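Renting two arms by the month: a talk with the Osside service desk
4/1/25

Osside has been hiring out two-armed bench robots from its unit in Lidness for a little over two years. The customers are mostly small labs, colleges and packaging firms that want to try a handling job before they spend money on it. The hire package is called Derell. It includes the arms, a choice of hands, a table, the control software and a set number of support hours. We spent a morning with the service lead and one of the setup technicians, who asked to be quoted by job title only.

The first thing we wanted to know was who rents a robot when they could buy one.

"People who don't know yet what they want it to do," the service lead said. "They've got a task in mind, and they think it's one task. Then you sit down with them and it's four or five. If they buy on day one they buy the wrong hand, nearly every time."

The shortest hire is 30 days. Longer terms are available, and a customer can swap the hand on either arm once during the hire without paying extra. After that a swap is charged. Osside would not give us a price to print, because delivery and training are quoted separately for each site, but the service lead said that the monthly fee is fixed when the contract is signed and does not go up with use.

"We don't meter it. You can run it all day or leave it under a sheet. We'd sooner you ran it."

Drinks handling is one of the most requested trials. Osside keeps a standard exercise for it, with one arm on the bottle and the other on the cup, and uses it in training as well as in demonstrations. The two sides are usually fitted differently, with a jointed hand on the left and a plain gripper on the right.

"A bottle is easy to hold and awkward to tip," the technician said. "A cup is the other way round. There's nothing to it, it weighs nothing, and if you squeeze it like a bottle you've crushed it. So you want fingers for the cup and something firmer for the bottle. You could do both with hands, but you'd be paying for a second hand to do a gripper's job."

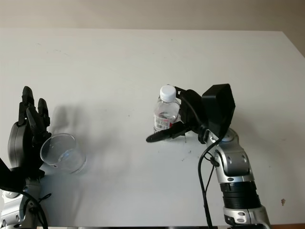 The Derell bench with a jointed hand on the left arm and a gripper on the right. The cup and the bottle are both clear plastic.

We asked whether clear plastic was chosen to make things look hard.

"It is hard," the technician said. "The camera sees the table straight through it. With a white table you get the rim, some shine on the sides and the shadow, and that's about your lot. Customers turn up with painted tins because those worked in a video they saw. Then they go back to the site and everything they handle is see-through. We'd like them to find that out during the hire."

Training takes two days. The first is spent on safe working, starting and stopping, and moving the arms by hand. On the second the customer's own staff record a task and play it back. Osside asks that the people who will run the bench attend both days, and it has turned down bookings where only a manager was coming.

The service lead described a typical first month. In week one the customer gets one arm to pick up one object. In week two they try both arms together and find that the arms get in each other's way. Most of the support calls come then. By the end of the month a customer with a simple task will have made 504 recorded attempts, if they follow the plan that comes with the kit. The plan sets out how many to make in each session and when to change the position of the objects.

"It looks like a lot on paper," the service lead said. "It isn't, spread over the month. What people skip is moving things. They put the cup in the same spot every time, it works lovely, and then someone puts it a hand's width to the left and it doesn't work at all."

Not every customer has been pleased. Pfeiffer, a small contract packer that took Derell for two months last May, sent us a written comment. The firm said the arms were reliable and the training was good, but that the cables on the outside of the arms caught on its shelving and had to be tied back each morning. It also found the manual thin on the subject of the jointed hand.

We put both points to Osside. On the cables, the technician agreed.

"They hang in a loop because the wrist has to turn. If you tie them too tight, you lose the turn or you pull a plug out. What we tell people now is to leave clear space on both sides of the table. We didn't say that firmly enough before. It's on the site form."

On the manual, the service lead said a new section on the hand had been written and was being checked. It covers how to set the grip for thin objects, how to clean between the finger joints and what to do when a finger stops short of its position. Customers already on hire will be sent it by email.

Wear is covered by the fee and damage is not. The line between the two is drawn in the contract with a list of parts. Gripper plates count as wear. Finger joints count as wear up to a point, and Osside inspects them when the kit comes back. Spills are the customer's problem, so the training bottles are normally kept shut until staff are confident with the movement.

"Eight out of ten spills are in the first week," said the technician. "Keep the cap on. You can learn nearly everything with the cap on."

Could Derell be used to serve drinks to the public? The service lead said no. The hire terms limit it to indoor bench work with trained staff present, and the insurance is written on that basis. Firms that want a public installation are passed to a different supplier.

Bookings for the next round of hires are open now. Osside asks for the site form, a short note on the task and, if possible, a box of the objects to be handled, sent to the Lidness unit before the training dates are set.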